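Most of the arguments I hear about cloth handling are about models. Mine is about timestamps.

Last May our team at Osari had 348 two-handed demonstrations on garments, and a policy that closed on the cloth too early. Jerome Estrella wanted a bigger network. Solomiia Hutsuliak wanted another 900 demonstrations. Ludger Dreßler plotted the left and right streams against each other and found them over 17 milliseconds apart, and drifting. We fixed the clock code in 2 evenings and retrained on the same data. The early grasps mostly went away.

I don't think this is a rare story. A shirt has no fixed shape, so the planner leans on what each hand sees at the moment the other one moves. If the two views disagree about when that moment was, no amount of training will sort it out. Yet the sync and replay tools are usually written by whoever has a free afternoon, and they get no tests.

I would put one full-time person on the recording software before buying any more compute. I would also make everyone who trains a policy sit and replay raw episodes, both hands side by side, before they open a loss curve. 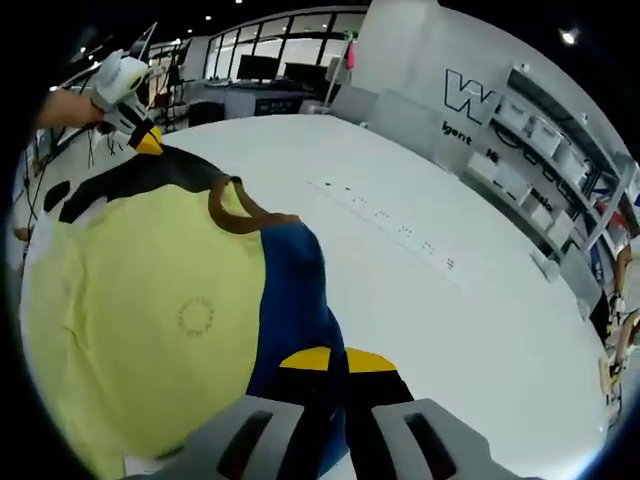
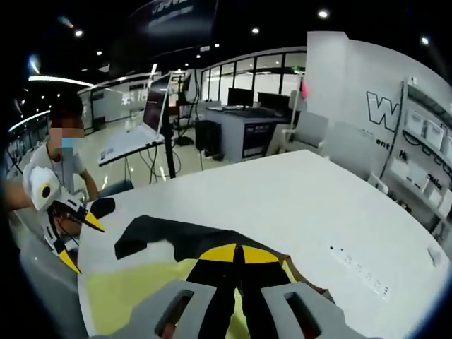

*Garment work at the round-edged white table, as seen from a hand-held gripper.*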